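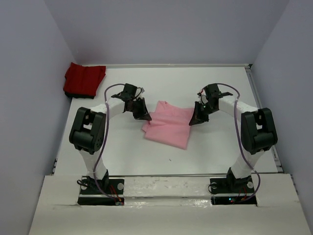 17 January 2025

Bowled 11 overs at Nimden this evening, all from the far end, all off the full run. Left knee fine. Right heel sore from the fourth over onward, same spot as before Christmas, on the outside edge where the boot creases. I have moved the front-foot spikes back one position and will see if it changes anything on turf. Indoors it makes no difference what the spikes do, I was in flat soles.

Total since the September restart is now 2,585 deliveries, not counting walk-throughs and anything off a standing start. I had a lower number in the old notebook and spent a while tonight reconciling the two. The difference was one whole session in November that I had written on the back of a fixture card. It is entered now.

The thing I want to get down while I still remember it is the wrist. For most of the autumn I worked on the assumption that the outswinger had gone because my wrist was collapsing at release. Ildikó thought so too and we did all those seam-presentation drills, kneeling, then standing, then from three paces. From three paces the seam is upright nearly every time. Tonight it was also upright from the full run for the first two overs and then progressively worse, tilting toward fine leg and wobbling. The wrist was the same in all of them as far as I could feel. What changed was where my head was. By the third over I was falling away to the off side, the arm was coming over at ten to two, and a wrist that is straight relative to the forearm is then not straight relative to the pitch. So the wrist drills were treating a symptom. They were still useful, since I can now rule the wrist out, but I would not spend another six weeks on them.

Ildikó stood behind the arm for four overs and at square leg for the rest. From behind she has the back foot landing parallel to the crease for the first dozen balls and opening up after that. From the side she has the stride getting longer as I tire, which I would not have guessed. I had assumed it got shorter. A longer stride with a back foot that is opening means the hips are going early and the front side has nothing to pull against. That fits the head falling away. It also fits the ache in the lower back in the last month of last season, which I put down to the hard ends at Vincze.

Plan agreed with her: drop the run to 80 percent for the next fortnight, put a cone on the inside of the bowling crease where the back foot has to clear it, and stop each spell at the first ball where the head goes. The last part is going to be irritating. Tonight it would have meant stopping after fifteen balls. She says fifteen good ones are worth having. I said a captain is not going to take me off after two and a half overs because my head moved, and she said the captain isn't playing in January.

Approach: currently thirteen paces plus the walk-in. I measured it twice with the tape and got 18 yards and a bit to the first mark both times, so that is settled. The run itself is even until the last four strides, where there is a stutter. The stutter comes and goes. It was there last season as well and cost me most of the no-balls in the Plerno game. I tried starting off the other foot in November and it vanished for one session and then came back in a different place, between six and seven. My current view is that it is a speed problem. I hit top speed too early, then have to coast, and the coasting strides are not the same length as the running ones. The cure is a slower first half. I have been told this before by at least two coaches and did not do it.

Balls. Used the Plornura indoor ball for the whole session, two of them, one worn and one nearly new. The nearly new one has a prouder seam and skids. The worn one grips the mat more and comes through lower, and Lilla, who was batting, said she found it harder to pick the length. She played it later and later and was still early twice. No swing from either. There never is in that hall, the roof is too low and the air is dry from the heaters, so any judgment about shape has to be made from the seam position alone. I have stopped writing "swung" or "didn't swing" in the indoor notes for this reason. It was making me think I knew something.

Length was acceptable. Ildikó put the tape down across the mat at six meters and at eight from the stumps and called out anything that was outside it. First six overs, mostly inside. After that I was dragging it down, with a few full ones when I tried to correct. Line was worse, too much on leg stump to the right-hander, which is the falling away again. Lilla clipped everything there off her pads without moving her feet much. She would have had a lot of runs through midwicket. She is in good order. She is standing more open than she was last year and the bottom hand is not so dominant on the drive. I mentioned this and she said she had changed the grip on the bat to a thinner one and that was all.

Tried the slower ball in the ninth over, out of the back of the hand. Two went well, dipping late and landing on a good length. One slipped and hit the side netting on the full. The split-finger version is more reliable but the change in pace is smaller and Lilla reads it from the hand. The off-cutter is still the one I trust. I will leave the back-of-the-hand one in the warm-up only until the action is repeatable, there is no point adding a difficult release to a base that is moving about.

The bowling machine was out of use again. One wheel is running slower than the other even with both dials set the same, so everything set straight comes out as a leg cutter. Lilla wanted short balls at the ribs and got them by hand from the dog thrower instead. I threw for her for a while after my overs. The thrower is hard on the shoulder when you are already tired and I was not getting the height consistently. Better to do that part first next time.

Notes on the mat. The seam between the two lengths at the near end has lifted again, a little outside off stump on a good length. I hit it three times and it deviated sharply each time, both directions. Those three are marked with a cross in the notebook and are not in the length count. Taped it down before leaving. The tape does not hold for long because people's feet go over it on the way to the second net.

Physical. Weight unchanged. Hamstrings tight before and fine after. Did the ankle mobility work, both sides, wall test: left is clearly better than right now, and it was the other way round in the autumn. This may be connected to the heel. If the right ankle is not bending as far, the back foot will turn out to find the range, and then the opening hips are an ankle problem and the cone will only teach me to step on cones. I should test this before the next session, cold and then warm, and write both down. If there is a large difference between cold and warm then the warm-up is too short. It is short. I tend to arrive late and bowl after a couple of jogs up and down.

Strength work tomorrow: split squats, single-leg calf raises with the extra set on the right, side plank, the band pulls. No overhead pressing this week. Shoulder is all right but I can feel the throwing.

Batting, none. I have not picked up a bat since the restart and somebody has to face the last three overs for us. Put in one session a week from next month, throwdowns only, front-foot defense and getting out of the way of the short one.

Ildikó also raised the question of whether I should open or come on first change. Her argument is that with the run slowed down I will lose a little pace to begin with, and the hard ball with slightly less pace on our pitches sits up and gets hit. The older ball keeps lower. I see the argument. Against that, if the seam is upright the new ball is the only one I can swing, and swing is the whole reason for the winter's work. We left it open. It depends on what the outdoor nets show when the squares are dry enough, and whether Vincze have rolled theirs properly this year or left it with that ridge.

To do: order laces. Ask for the hall key for the early slot. Second copy of the spell sheet with a column for head position, yes or no only, Ildikó to fill it in. Wall test cold and warm. Move the cone to the car so that it is there when I need it. Return Lilla's thigh pad, it has been in my bag since the last session.

Heel iced at nine, still a little sore to press on at ten.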